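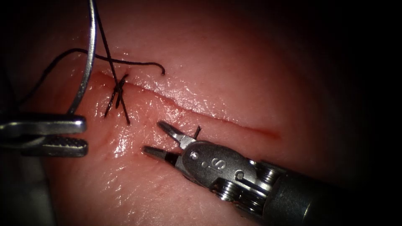
COMUNICADO DE IMPRENSA
Para divulgação imediata

Oficina partilhada Verko apresenta bancada de sutura com dois braços

3/11/24 – A oficina partilhada Verko vai abrir ao público a bancada Lisitz, uma montagem feita pelos seus membros para praticar sutura com dois braços robóticos sobre uma almofada de tecido. O projeto é coordenado por Simin Parsa, técnica de eletrónica e membro da oficina há sete anos.

A Lisitz junta os dois braços a uma estrutura construída na própria Verko. Os suportes foram cortados e furados na sala de metais, e a caixa de alimentação foi refeita duas vezes até caber debaixo do tampo. O programa de comando, a que o grupo chamou Elance, corre num computador de secretária em segunda mão e recebe os movimentos de dois punhos montados na mesa ao lado.

O trabalho começou em abril e ocupou 68 serões. A maior parte desse tempo foi gasta na calibração dos punhos e na passagem dos cabos, que teve de ser desmontada quando o grupo mudou a altura da bancada.

“O nó continua a ser a parte mais demorada. Pegar na agulha aprende-se numa tarde, mas gerir o fio com dois instrumentos leva semanas”, afirma Simin Parsa. “Queríamos uma bancada em que qualquer membro pudesse sentar-se e repetir o mesmo ponto até lhe sair bem.”

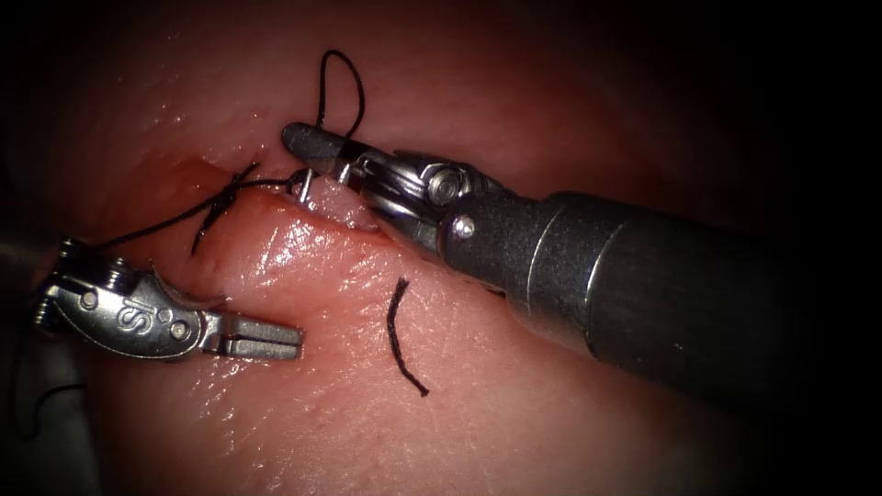

Bancada Lisitz: a agulha curva na borda da incisão, com fio de sutura preto.

Os exercícios fazem-se sobre uma incisão na almofada e seguem uma ficha escrita pelo grupo: entrada da agulha, passagem do fio, nó e corte. Cada membro regista as suas tentativas num caderno que fica junto ao computador. A bancada destina-se apenas a treino e demonstração e não tem utilização clínica.

Os desenhos dos suportes, a lista de peças e o código do Elance serão publicados na página da oficina. A documentação está em português; a tradução para inglês fica para uma segunda fase – ainda sem data marcada. O material de fixação foi cedido pela Lyimo, loja de ferragens do bairro, que forneceu também 100 parafusos de reserva.

As sessões abertas terão lugar na sala 2 da Verko, com inscrição prévia na receção. Os participantes menores de idade devem vir acompanhados por um adulto. Quem quiser usar a bancada fora das sessões abertas terá de ser membro da oficina e fazer primeiro a introdução ao equipamento, dada por Simin Parsa.

Contacto para a imprensa
Simin Parsa
Oficina partilhada Verko, projeto Lisitz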